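Tuesday, January 9, 2018
Bench notebook, Lusano cell
Memory module task, teaching by hand and by pendant

Carried on with the RAM job. Tosamus wants the pick, carry and insert taught by demonstration, with no typed waypoints except the home position. Before the break we had the pick working from hand guiding. The insert was still bad.

Morning: hand guiding. Recalibrated the payload first because the arm was drifting down when released. The old value still had the previous gripper in it. After that it stayed where I left it.

Recorded 18 demonstrations of carry and approach. Threw out 3. In two of those I had hold of the gripper body and the wrist torque readings are useless. In the other I stopped halfway to move a cable and the recorder logged the wait as part of the motion. Need a pause button on the recorder. I wrote that down in September too.

Hand guiding is fine for the big moves. It is poor for the last bit above the slot. My hand shakes more than the tolerance allows, and pushing on the wrist hides the contact force we want the model to see. The Stidar sensor can't tell my push from the slot's push.

Afternoon: switched to remote control for the last part. Used the Gallagher handset with the slow scaling on. Procedure as it stands:

Start from the end of a hand-guided approach.
Level the module over the slot before going down at all.
Come down in short steps. Stop on first contact and release the stick.
Correct sideways, then press one end at a time.
Open the gripper, back straight up, stop the recording.

The handset deadband is too wide at slow scaling. Small corrections do nothing and then the arm jumps. Halved it in the config and it felt better, but I want someone else to try it before we keep the change. The old setting is commented out in the same file.

Yaw is still on the same stick as vertical. I hit it by accident twice. Going to lock it out below the approach height.
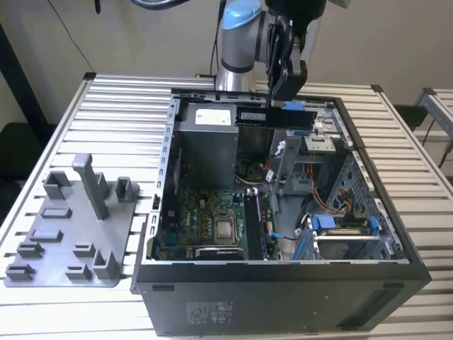 Can we mix hand-guided and remote recordings in one training set?

For the approach, yes, as long as each recording is tagged with how it was made. For the insert use remote only, and leave the force channel out of anything that was hand guided.

Log files: the afternoon set starts at 657. Anything before that with "ins" in the name is from the old gripper and should not be used. I moved those to the archive folder but did not delete them. Run 1492 in the shared index is a duplicate entry — ignore it until the index is rebuilt.

Left to do:
Pause button on the recorder.
Yaw lockout.
Second operator on the handset, same start pose, new deadband.
Repeat the inserts with the case shifted a little on the table, so the model doesn't just learn one position.
Ask Tosamus if they need the latches closed by the arm or if that stays a manual step.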